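Technikfolgen und internationale Politik
Skript zur vierten Sitzung: Was leisten KI-Abkommen?

Gipfelerklärungen zur künstlichen Intelligenz ähneln sich im Wortlaut stark. Man bekennt sich zu Sicherheit, Offenheit und Dialog – und lässt offen, wer das prüft. Für die Sitzung vergleichen wir die Selbstverpflichtungen zweier Anbieter, Firnier und Huet. Das Papier von Firnier umfasst 40 Seiten, verbindliche Fristen stehen auf 2 davon.

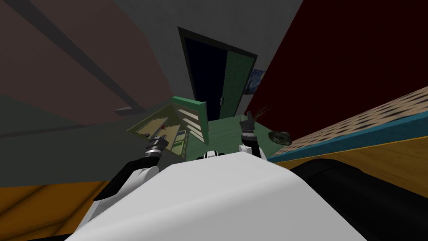 Eine Teilnehmerin wandte im letzten Semester ein, auch unverbindliche Texte schüfen Erwartungen, an denen sich Regierungen später messen lassen müssten. Das Argument ist ernst zu nehmen. Es setzt aber voraus, dass jemand misst. Im Masside-Prozess fehlt dafür bis heute eine Stelle mit eigenem Etat.

Begriffe für die Klausur:
Soft Law: Regeln ohne Durchsetzungsmechanismus
Forum Shopping: Wahl des Gremiums mit den mildesten Auflagen
Kapazitätslücke: Aufsicht ohne Zugang zu Modellen und Rechenleistung

Zur Kapazitätslücke: Das Pirkside-Register verzeichnet 294 gemeldete Systeme, davon 80 mit vollständigen Unterlagen. Ob der Rest nachgereicht wird, sagt das Register nicht.
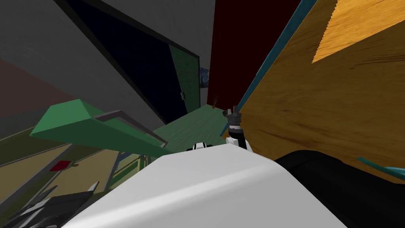 Huet verweist gern auf diese Meldungen als Beleg für Transparenz. Eine Meldung ist jedoch noch keine Prüfung, und die Kategorien hat die Branche selbst vorgeschlagen. Lesen Sie den Anhang deshalb vor dem Haupttext.

Bis zur nächsten Sitzung: eine Klausel aus einem der beiden Papiere auswählen und notieren, was bei einem Verstoß geschähe. »Nichts« ist eine zulässige Antwort, muss aber am Text belegt werden.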